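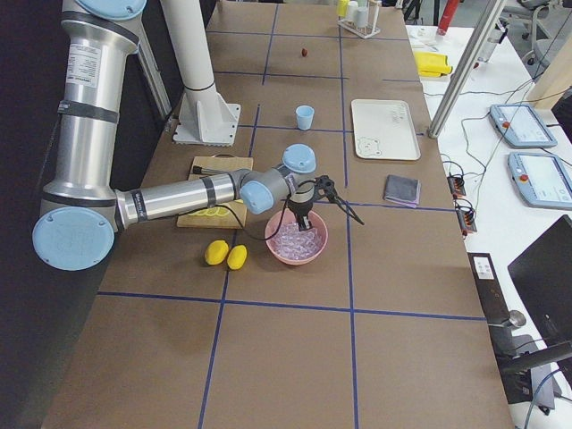
Teemu Peltonen holds that a table marked out in squares will be set, used and cleared in better order than a bare one, and that for iced drinks the gain should be larger still, as ice and cut fruit punish delay. The claim has been repeated often enough that it now passes for a finding. We doubt that it is one.

The trouble starts with what counts as order. In the Undby trials, a table was scored as orderly if each item stood inside a square at the end of the task. A cup on a line was scored as out of place, even when it was within easy reach of the ice. A knife left on a cutting board was scored as in place, even with the fruit still to be moved. It is hard to see what a drinker, or anyone clearing up, would gain from the first correction, or why the second should go unremarked.

The Undby scores cover 157 tables. Kamarul Gunawan, working from the same sheets, dropped every case in which the only fault was an item touching a line, and most of the reported difference went with them. His reading has been called unfair to the method. We find it generous. He kept the tables where the lemon had been sliced before scoring began, and those could hardly fail.

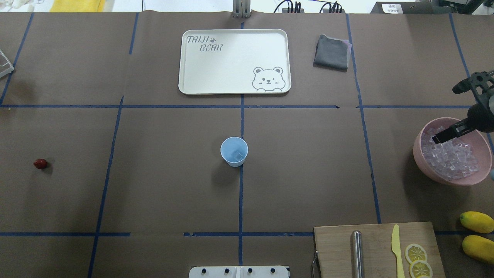 A second problem is that squares are all the same kind of place, while the things put in them are not. A serving tray takes up a good part of the surface and tends to decide where everything else can go. A strawberry can sit anywhere. A bowl of ice has to be near the cup, but the cup moves during the task and the bowl usually doesn't. The Mthembu guide treats all of these as "items" and gives each the same weight, so that a stray berry costs as much as a badly placed bowl.

The guide also has little to say about cloths. In our own notes a folded cloth was the item most often set down wherever there was room, and we could not agree on a correct square for it. After two meetings we stopped trying and left it unscored. Readers should bear this in mind when comparing our results with earlier ones.

Figure 4. Tray, folded cloth and wire rack on a taped table. The four small cups in the rack are upside down. Scissors and a marker pen lie on a flat piece of cardboard.
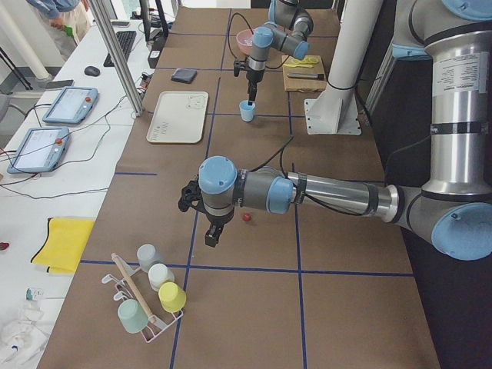 4.2 What the racks may tell us

Cup racks offer a fairer test. Prongs give a cup a definite place to go, and a cup is either on one or it isn't. If marked-out space really did steady people's habits, we would expect cups to return to the rack sooner on taped tables than on plain ones. The Uvska sheets, collected in December, show no such pattern, though they record only where cups ended up and say nothing of when. We would not lean on them heavily in either direction.

Tape may still be useful to whoever does the scoring, who needs some way to write down where a bowl stood. That is a smaller claim than Peltonen's, and the data we have seen would support it.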